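Packing up toiletries for a move: what do you do with half-used tubes?

Posted in Home & Moving by Joanne Birkett

Hello all. We are moving to Flutmont in February and I've left the bathroom bits until last, which my sister warned me about (she was right, as usual!). There's no room to sort anything in the bathroom itself, so I've been bringing it all through and doing it on the carpet.
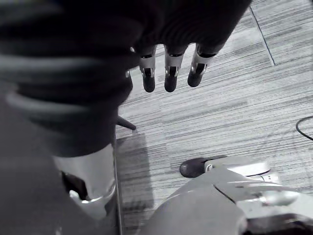
Carpeted floor, where the sorting gets done

What I'm stuck on is the tubes. Creams, toothpaste, hand lotion, all started and none finished. Last time we moved, one of them burst in the van and got into a box of towels, and I was still finding minty patches at Easter. Do I throw the lot out and start again, or is there a decent way to pack them? I hate waste but I also hate washing towels. Any advice very welcome, and thank you in advance. 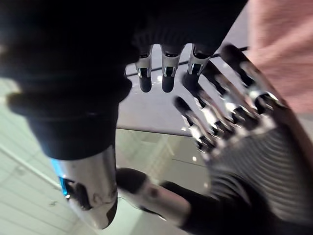 Demetrio Ortuño

Bin them. A new tube costs next to nothing.

Yasmine Bensaid

Oh please don't bin them, Joanne, it's such a shame when they've months left in them! I have moved more times than I care to remember and this is how I do it. Squeeze everything up towards the cap, open the cap and press gently until you get the air out, then wipe the neck with a bit of kitchen roll and close it again. It's nearly always the trapped air and the gunk round the neck that cause the trouble. Then a small square of cling film over the opening, cap screwed back down on top, and the tube goes in a freezer bag.

I'd also put anything with writing you can't read in a separate bag. My neighbour brings us things back when she visits family, and I once spent a good week brushing my teeth with what I'm fairly sure was face wash. If yours are like the blue one with the white Chinese writing, stick a label on while you still remember what it's for.
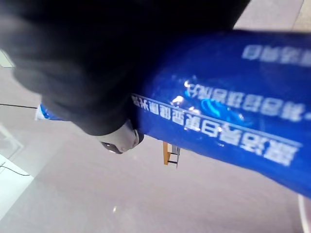 Stand the bags upright in a saucepan or a washing-up bowl, caps at the top, and carry that in the car with you. Never in with the towels! And keep one toothpaste out in your handbag for the first night, or you'll be going through every box at eleven o'clock looking for it.

Tatsuya Aoki

Agree with Yasmine about the freezer bags. Anything under 50 ml I just put in my travel wash bag and use up first. If you do get toothpaste on the carpet, let it dry, scrape it off with a spoon, then dab with a damp cloth. Don't rub.

Joanne Birkett

Thank you all, even Demetrio! Freezer bags are on the shopping list and I've already found a washing-up bowl.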